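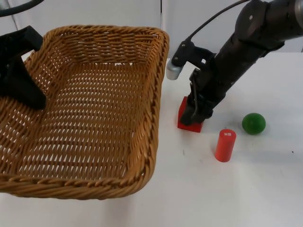

Sturnero Robotics Club – Frequently Asked Questions

About the club

What does the club do?
Members teach a pair of robot arms to carry out short tabletop tasks. The standing task is called Basket Sort: three kinds of object (block, cylinder, ball) start on a white table and have to end up in a wicker basket. Most of a new member's first term is spent on it.

Who can join?
Any enrolled student. No programming is needed for the operator track. The software track expects basic Python and some comfort with a command line.

Who runs it?
Begoña Casado is the faculty lead. Minoru Oshima keeps the arms in working order. Snædís Laxdal handles sign-ups and the practice schedule.

How many places are there?
14 per term. There is a waiting list, and places that open up before November are filled from it.

The task

Why two arms for a job that one could do?
The entry level uses one arm for picking. Higher levels use both, for example one arm steadying the basket while the other places. The controls are the same at every level, so members get used to having two arms in the work area from the first session.

What order do the objects go in?
Block, cylinder, ball. The block has flat sides and forgives a poor approach. The cylinder is picked upright and counts as a fault if it tips. The ball is last because most teams lose time on it.

Does the basket have to be the wicker one?
Yes, for scored runs. An earlier version of the task used a plain tray and scores from it are not comparable. Fingertips can catch in a woven floor – keep them clear of it before moving sideways.

What counts as a completed run?
All three objects inside the basket, both grippers open, both arms back at the rest position. An object balanced on the rim is not inside.

May I touch an object during a run?
No. If one rolls off the table, the run is void. Stop, reset and log it as void.

Data and scoring

Are runs recorded?
Every one, including void runs. The club archive, Vundel, holds 1036 runs, of which 169 are two-arm runs. Members may use any of them in class projects. Credit the operator by initials.

How is the Givura Cup scored?
Each team gets two attempts and the better one stands. Time is the tiebreaker only; the number of objects placed comes first. Teams may enter a trained policy or a human operator, in separate divisions.

Practical

What should I do if an arm stalls?
Release the controls and press the stop button. Do not pull on the arm or its cables. Tell Minoru before restarting, even if the fault clears by itself.

Can I book time outside the regular sessions?
Operators who have passed the safety check can book evening slots, ending at 8 p.m. Two people must be present. Send requests to Snædís with both names.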